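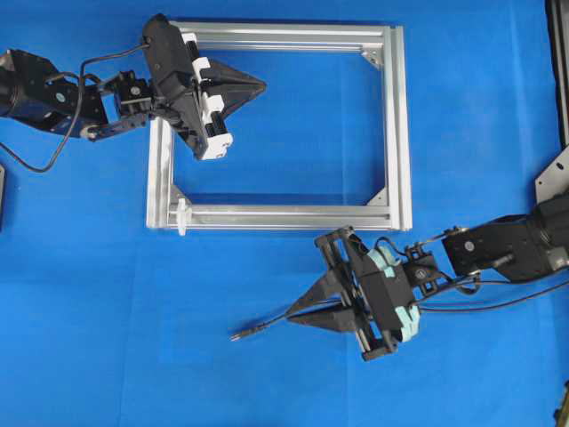
Two robot arms and an aluminum frame on the bench at Dellavbridge.

Grastthorpe, Thursday, June 27, 2024 -- The software group at Dellavbridge has put out a new version of Trelia, its planning package for pairs of robot arms, and people who have spent long afternoons nudging two arms around one small part will find plenty in it to be glad about.

The biggest change is in how the two arms share a workspace. Older versions planned one arm first and then fitted the second around it, which was dependable enough but tended to leave the second arm waiting its turn with nothing to do. The new planner works out both paths together, and replans both if either one drifts from where it should be. It also treats the part itself as something to be avoided until the moment of the grasp, a small thing on paper but a very welcome one if you work with open shapes like the aluminum frame in our photo, where a fingertip may need to reach in over the middle while the other gripper comes at the opposite corner.

Perception has had some attention too. Shiny metal has long been a sore spot for the group, and the corner finder was retrained on 3,000 hand-labeled views of slotted aluminum bars under different lighting. It now gives a confidence score for each corner separately, so when a gripper is hiding one of them the planner can lean on the others and carry on (the old one simply gave up and asked for another look, sometimes several times in a row!).

There are 51 fixes in the release notes, most of them small. Users of Magesa, the companion tool for replaying and trimming recorded motions, will want to know that the timeline no longer slips when the two arms log at different rates, and that recordings from the previous version open without conversion.

The update is free to current license holders and needs 8 GB of memory on the control computer. Dellavbridge will hold an online walkthrough in July, with 24 places -- sign-up is through the usual support page, and a recording will go up there afterward.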